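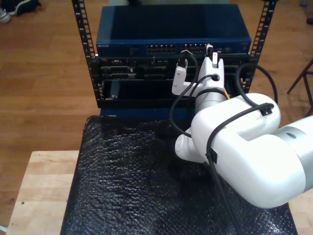 Words and photo: Kenent bench group
Posted Wednesday, February 16, 2022

Gripper trials at the rack: Turkcombe, Painemal and Drarkwood

The Turkcombe fingers at the front of the switch, with a white network plug at the tip of the taller one. The port blocks are just to the left of it.

We have spent the winter trying out three parallel grippers on the same white arm, using the same small network rack as the target. The job is a dull one that people in equipment rooms do every day: pick up a network cable by its plug, bring it to a port on a switch, push it in until it clicks, then take it out again. We wanted to know which gripper makes that easiest, and how much of the trouble comes from the fingers and how much from the controller settings.

The rack is an open frame, so the arm can come in from the side. The switch is a NETGEAR unit. Under it is a chassis for modular cards, with D-sub style ports along the upper part. We used the switch for all the counted tries. The chassis is there for a later round with bigger connectors.

How the tries were counted

A try starts with the plug already in the fingers and ends when the plug clicks in, when the arm stops on its force limit, or when the operator stops it by hand. Only the click counts as a pass. We logged 2,927 tries over the three grippers, and 913 of those were with the Turkcombe. The numbers are uneven. The Painemal went on first and stayed on longest while we sorted out the controller, and we left its early tries in the log but marked them.

All three grippers ran at the same arm speed, with the same cable type. The port was picked from a list before each run. We changed the list partway through to include more of the right-hand block, where the arm has less room to turn its wrist.

Turkcombe

White, two fingers, light for its size. The fingers can sit at different heights, and we ended up liking that more than we expected to. With one finger up beside the plug, the other can stay lower and out of the way of the neighbouring ports. Grip force is set in steps, and the second-lowest step was enough for a network plug. At higher steps the plug tended to roll a little as the fingers closed, so the latch tab was no longer square to the port.

Its weak point is sideways stiffness. If the cable pulls to one side, the taller finger gives a bit and the plug arrives at a slight angle. The arm will often correct for this if it is told to search in a small pattern before pushing. Without the search, it stops on the force limit.

Painemal

Heavier, with a longer stroke and metal fingers. It holds the plug very firmly and did not drift during a run. It is too wide for crowded ports. With cables already plugged in on both sides, we had to bring it in from a steep angle and then level out, and that added time to each try. On an empty switch it was the steadiest of the three. Swapping its finger pads takes a small hex key and some patience.

Drarkwood

Drarkwood sent us its gripper and controller as a set, and the controller was the better half. Force readings came back quickly and the settings page was easy to read. The fingers are short, so the body of the gripper gets close to the front of the rack. We nearly touched the switch twice and added a keep-out zone in the software. After that we had no more close calls, but the zone also ruled out some of the end ports.

Cable routing on the arm

Most of the lost time was in cables. The black lines are held to the arm housing with clips, and a loop is left free for the joints to turn. Too small a loop and the line goes tight when the wrist comes up to the switch. Too big and it swings in front of the rack. We moved the clips many times in the first few weeks and now mark the good spots with a paint pen when a gripper is changed.

We set the working distance between arm base and rack at 600 mm. Closer than that, the elbow sits low and the arm runs short of room near the chassis. Farther out, the wrist is nearly straight when it gets to the far ports and the push is harder to control.

What is still open

The Turkcombe stays on for the next round, run from the Drarkwood controller if we can get the two to talk properly. At the moment the grip force value is read correctly but the finger position comes back in the wrong units, and we are converting it by hand in a script.

We also want to test unplugging in a crowded row. Pressing the latch tab and pulling at the same time is a different motion from plugging in, and none of the three sets of fingers was made for it. A small printed hook for the taller finger is being drawn up. More photos from the card chassis will go up in May.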